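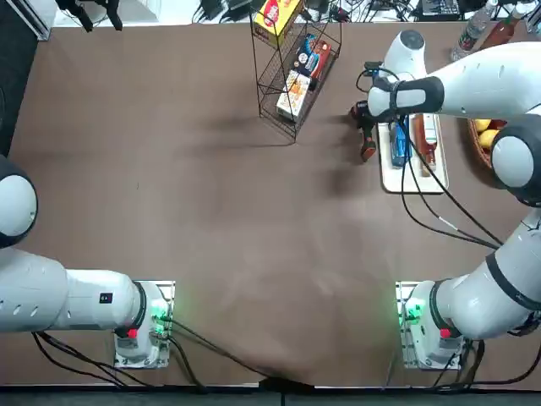 Ildiko Varsanyi
Contributing writer, fiction

Stories > Short fiction > Open Day

Home Stories Essays Archive Submit

14 shares 2 comments

Open Day

My mother wore her good coat to see the robot. I told her that it was only a hall in Gamport, with plastic chairs and coffee from a machine, but she said that when you are invited you dress.

The bus from Fleltcombe left us at the wrong gate, and we had to walk along the fence for 700 meters. She did not complain. She had worked behind this fence for most of her life, when it was still the packing house and not yet Ferrand, and I think she wanted to look at the windows. They had painted the frames gray. The bicycle shed was gone.

Inside, a young man in a Ferrand shirt gave each of us a sticker and a number. He explained that 300 people had registered, so everybody must please stay with their group. Our group was to see the Gridus at 2.

"What is it going to do?" my mother asked him.

"It is going to put away the shopping," he said.

She thought about this. "Whose shopping?"

He laughed, but she had meant the question.

We found a place near the table. The two white arms were not moving yet, and the green lights at their feet were on. There was a tray with a blue box and a bottle lying on it, and fruit in a basket, and a wire rack for the packages. My mother put on her glasses. She looked at the cables for a long time and then at the fruit, and she said quietly that the lemon should not be together with the mangoes, because in the packing house they would have sent that basket back.

Then an engineer pressed something on her computer, and one arm began to come down.

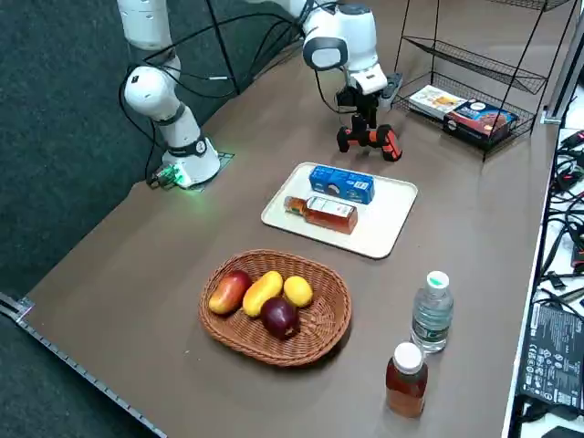 It was slower than I had expected. I had read the word "fast" in the invitation, and I suppose I had imagined something like a sewing machine. The arm came down as a person comes down the stairs in the dark, when he is not certain if there is one step more. A boy behind us said, "Come on, come on," and his father told him to be patient.

I was watching my mother and not the arm. Her right hand had come out of the pocket of the coat. The thumb and the first finger were a little open, at the height of her belt, and when the arm turned, her wrist turned too. I am sure she did not know it. She used to pack glass, mostly jars for honey, and she told me once that you don't hold a jar, you only agree with it.

"Too high," she said. "It will catch the corner."

The arm stopped. The engineer looked at her screen and then, because it was quiet, she looked at my mother.

"Excuse me?"

"She is going to catch the corner of the box," my mother said. I noticed that she had made the robot a she. "You must come from the side, and lower. Then you don't have to press."

I wanted to pull her by the sleeve. I was a child again, in the shoe shop, with my mother explaining leather to the salesman. But the engineer didn't seem angry. She typed something, erased it, typed again. The people in our group moved closer, and somebody's coffee went on the floor. 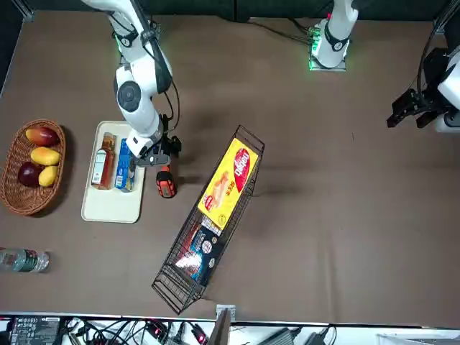 They should hire the lady, a man at the back remarked, and a few people laughed in a kind way. Another one wanted to know if the machine would get a pension.

My mother did not hear, or she heard and had no time for it. The engineer had asked her to come around to the other side of the rope. She went. She took off the good coat, folded it with the lining outside, and gave it to me across the rope without looking.

"Show me how you hold your hand," said the engineer.

At 4 the young man came to tell us that the last bus was in ten minutes. I still had the coat over my arm. She told him, very politely, that we would walk.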